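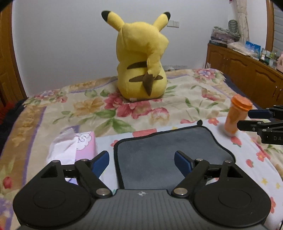
How our club robot learns to tidy a bed

Reading time: 2 minutes

Picking up a tissue pack is easy for you. You have been grabbing things ever since you were a baby, and by now your hands simply get on with it. A robot has to start from the beginning, poor thing, and that is what we work on at the Drekura after-school club.

We use grippers with two fingers, and each fingertip has a dark blue pad. You squeeze, the fingers close, and a camera watches the whole thing. Our helper Rok Ristić says to go slowly – slower than you think! An orange bottle with a ridged lid needs a different sort of hold from a soft pack of tissues, so we practise both.

By March we want 200 goes saved up for the robot to learn from. Pikachu will not be tidied away, as we all voted for him to stay.

Drekura Club | Contact us | Copyright Drekura | Back to top

More to read
Why do robots drop things?
Make a gripper out of card
Meet Cleltetti, our robot on wheels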